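Surar Fruit Sorting, part 5 (Basket)

This part has 981 clips of fruit and one basket. Labels are by Deepika Sastry and Muthu Shenoy.
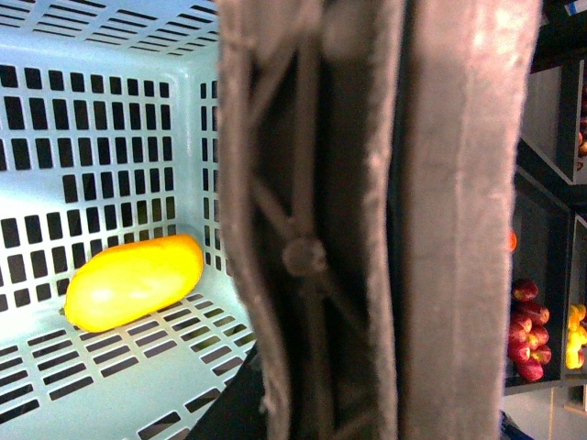
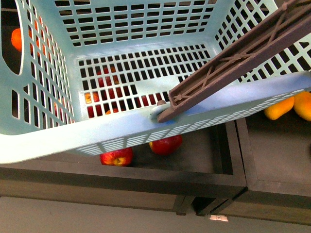 Fruit names follow the list in names.txt, and a fruit we could not agree on is written as "other". The slots in the blue basket are a known difficulty: please label a fruit also when only pieces of it show through the holes. Clips from Sunday have no labels yet. Send corrections to Parvathi Kotian.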